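Handheld gripper closes unevenly after bushing swap, is it the pads or the linkage?

Asked in: Grippers and End Tools
Viewed 534 times

I look after a hand-held gripper we use for grasp trials. Two black fingers on linkage arms, brass-colored bushings at the pivots, flat pads. It got sloppy over the winter, so in February I put in a set of replacement bushings from Kavia and a new pair of pads from the same order. The listing said no adjustment needed. I should have known better.

Now the right pad reaches the object a hair before the left one. On a rigid block you hardly see it. On anything soft it nudges the object sideways and then squeezes. My test piece is a tube of toothpaste held upright, crimp down, gripped in the lower half, which used to be an easy one for us.

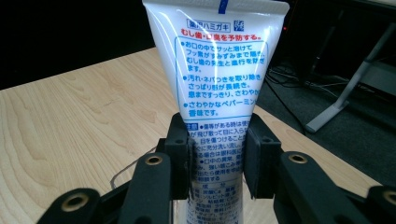 I have checked the pad screws twice and zeroed the opening with a feeler gauge. Vilton support told me to "run it in" for 2,000 cycles and see. That sounds to me like a way of closing a ticket. Has anyone here seen a linkage get better by wearing it?

Also, is there any point in greasing these bushings? The sheet in the bag says no, the old manual says yes.

2 answers

Answer 1 (accepted)

I wouldn't run it in. If the bushings are tight enough to need that many cycles, they're too tight, and if one is pressed in crooked you will only wear it crooked.

Take the pads off first and leave them off. Close the fingers by hand, slowly, with the drive disconnected. If one side still leads, the pads are innocent and you can stop buying them. Then pull the pins one at a time and drop each one through its bushing by its own weight. A good one slides through. A bad one hangs up partway, and that is your crooked bushing. My money is on an upper pivot on the side that lags, but check all of them, I've been wrong on this before.

Press it out and put it back with a proper flat-faced arbor. A vise and a socket will get it in, sure, and it will get it in at an angle. If the bore in the arm is chewed up, replace the arm. I don't believe in retaining compound on a plastic arm, whatever the bottle says.

On grease: depends on the bushing. If it's oil-filled or lined, leave it dry. If it's plain brass, a thin wipe of light grease on the pin and no more. Color tells you nothing, ask the seller for the part spec.

And stop using a toothpaste tube as your only reference. It gives under the pads, it tapers toward the crimp, and it changes as you squeeze it. Fine for a trial, poor for setup. Use a ground pin or a gauge block, set both sides to touch together, then go back to the tube.

Comment from the asker: Dropped the pins like you said. Three fell through, the upper left hung. Re-pressed it and the pads now meet together on a 7 mm pin. I remain unimpressed with "no adjustment needed."

Answer 2

We had the same thing on a Pruseck unit and swapping the left and right pads fixed it. Never found out why. Might be worth a try before you take everything apart. The Alcantara pads are softer and hide a lot of this, but they cost more and I couldn't tell you how long they last, we've only had them over a month.

Comment: Hiding it is not fixing it.

Comment: Didn't say it was.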